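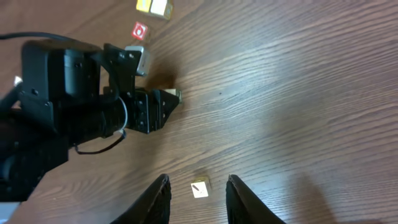
Wavy grain, reddish-brown finish, and plenty of glare.

I bought my dining table twice. The first time was on a rainy afternoon in July, when I handed over 406 dollars at a secondhand warehouse in Motport and drove home with the legs sticking out of the back of my car. The second time was over the next year and a half, in sandpaper, oil, felt pads, more oil, and one very expensive visit from a man with a van full of clamps. I've never added up the second bill and I'm not going to start now.

I should say that I'm not a furniture person. I grew up in a house where the table was a folding thing with a vinyl top, and you could have set fire to it without anyone raising their voice. So when I say I've spent a lot of this year thinking about wooden tables, and talking to people about theirs, and crouching down in strangers' kitchens to look along the surface with one eye shut, please understand that it came as a surprise to me too.

It started with a ring. A white one, the size of a mug, right where I sit. I put a hot bowl down for maybe a minute while I looked for a spoon, and there it was. I did what everybody does, which is type a panicky question into my phone and read 17 different answers. Mayonnaise! Toothpaste! An iron and a tea towel! Somebody swore by cigarette ash and walnut. I tried the mayonnaise first because I had some, and my dining room smelled like a sandwich for two days. The ring stayed put.

The iron worked, mostly. Low heat, no steam, a clean cotton cloth folded in half, and you keep it moving. A pale ring usually means moisture has got trapped in the finish, and a bit of gentle warmth lets it out again. A black ring is another story. That's water that has gone all the way down into the wood, and you'll be sanding.

After that I got nosy. I put a note up on the board at the Edutow library asking people to show me the table they'd lived with the longest, and I expected two or three replies. I got 41. I couldn't visit them all, but I did see a good many, and I drank so much coffee that I started bringing my own coaster (people liked this more than you'd think).

What struck me was how little anybody cared about the fancy ones. There was a beautiful long oak table on Bezerra Street with a finish like still water, and its owner walked me past it to show me the scarred old pine thing in the back room where the family ate. She knew every mark on it. The dent by the window was a dropped casserole. The row of tiny holes was a fork, and a four-year-old, and a phone call that went on too long. She'd been told by a dealer that it could be planed down and made good as new, and she'd practically pushed him out the door.
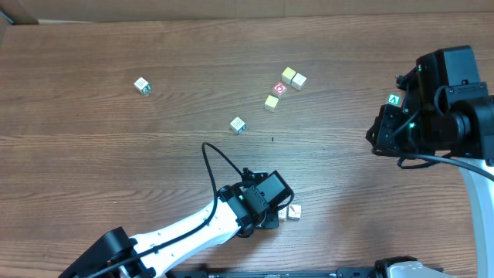
Letter blocks out on the table.

Children came up in nearly every kitchen I sat in. A couple of people had bought glass or stone tops to get around the problem and then bought wood again a few years later. One dad told me glass was fine until he noticed he was wiping it more than he was sitting at it. Wood is kinder about fingerprints. It's also quieter, if you have the kind of kid who likes to bang things, and it forgives a lot of jam.

The question people asked me most, once they'd decided I was some sort of expert, was oil or varnish. So I'll tell you what I told them, with the warning that I'm a person who once rubbed mayonnaise into a table.

Varnish sits on top. It's tough, it shrugs off spills, and you can more or less ignore it for years. But when it goes, it goes in flakes and scratches, and you can't really fix one spot. You have to take the whole lot off and start over, and that's a weekend plus a dust mask plus the goodwill of whoever you live with. Oil soaks in. It marks more easily and it needs doing again once or twice a year, but you can patch it. Scuff up the bad bit with fine paper, wipe some oil on, come back in the morning.

I went with oil. I use a hard wax kind from Skallberg that comes in a squat little tin, and I like the smell of it, which I realize isn't a technical argument. One tin did my whole table with enough left for the bread board. Put it on thinner than you think you should. My first coat was so thick it stayed tacky for a week – we ate on the couch – and I had to rub half of it off again with a rag and mineral spirits. Speaking of rags, please lay them out flat outdoors to dry. Oily ones bunched up in a trash can can heat up and catch fire all by themselves. 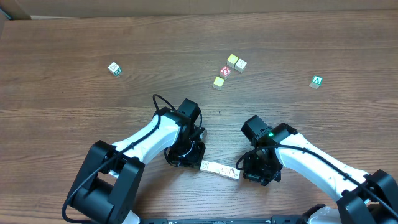
Where you put a table matters as much as what you put on it, and I wish I'd known that before I shoved mine up against the radiator. Wood swells and shrinks across the grain as the air changes, and mine opened a gap along one board that winter wide enough to lose a credit card in. Keep it a couple of feet from any heater if you have the room. Look at which way the streaks run, too. On a top where the grain goes from side to side, with a scatter of alphabet blocks left out on it, you can see how the lines carry your eye along and make the surface seem wider, and in a narrow room that's worth having. Turn the same table the other way and the room feels like a hallway. I moved mine three times in one evening and my downstairs neighbor came up to ask if I was leaving.

Sunlight is the other one. If you keep a runner or a fruit bowl in the same place all summer, you'll find its outline under there in the fall. Cherry gets darker, walnut gets lighter, and pine goes the color of a school bus. I met a woman who had 37 years of the same lace cloth on her table and lifted the corner to show me the wood underneath. It was like looking at two different trees. She laughed and put it straight back down.

As for my own table, the clamp man glued the gap, charged me what I can only call a firm price, and told me to buy a humidifier. I did. It hums a bit. There's a new ring near the far end, a small dark one that I think came from a plant pot, and I've got the sandpaper out on the chair, but we've had people over for supper three nights running and I haven't gotten to it yet.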